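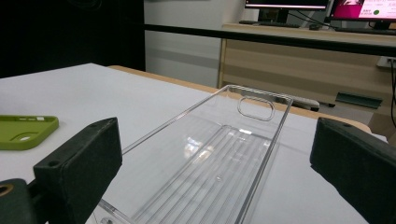
**FOR IMMEDIATE RELEASE**

**Pirholm opens a second injection molding cell at its Toltside shop**

TOLTSIDE -- I've run the molding side of Pirholm for long enough to know that most shop news is only exciting to the people who work in the shop. I'm writing this one up anyway, and I'm writing it myself, so bear with me!

Starting in August, we'll have 2 molding cells running at Toltside. The new one is built around a Myung press, and it's set aside for short runs of thin-walled parts -- the kind of job we used to squeeze in between bigger orders (and then apologize for when it ran late). If you've ever waited on us for a few hundred covers or clips, this is for you.

The other half of the news is tooling. We've moved our mold design over to Fluvach, which lets my team check draft angles, gate locations and cooling lines in the same file the machinists cut from. Before that we were passing models back and forth between three programs and fixing broken surfaces every time. I don't miss it one bit. We brought 122 of our older molds into the new system over the spring, starting with the ones customers reorder most, and the rest will follow as they come up for repair. 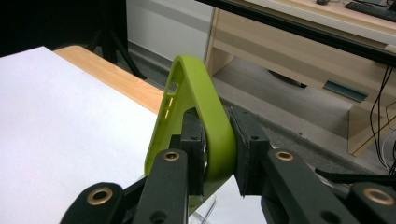 *Lime-green phone case with side cut-outs.*

So what does that mean if you buy parts from us? Our smallest order drops to 444 pieces on any mold we already have in the rack. Color changes on short runs can be booked into the new cell without bumping your spot in line. And if you send us a model with a wall that's going to sink or warp, you'll hear from us while it's still easy to change, before we've cut any steel.

We also added floor space to make this work, 1,656 square feet of it, taken from the old packing area.

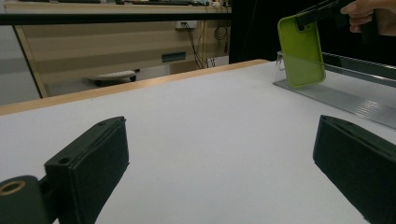 Packing has moved next to the dock, where it should have been all along, and the resin dryers finally have their own wall. The aisle is wide enough now to swing a mold cart around without backing up twice, and I'm more pleased about that than I probably should be.

Quotes for the new cell are open now. Send your part file, the resin you want and your yearly quantity to the Toltside front office, and please mark it "short run" so it lands on the right desk. Shop tours can be set up through the same office, mornings only.

**About Pirholm**

Pirholm designs and builds injection molds and runs molded plastic parts at its shop in Toltside.

###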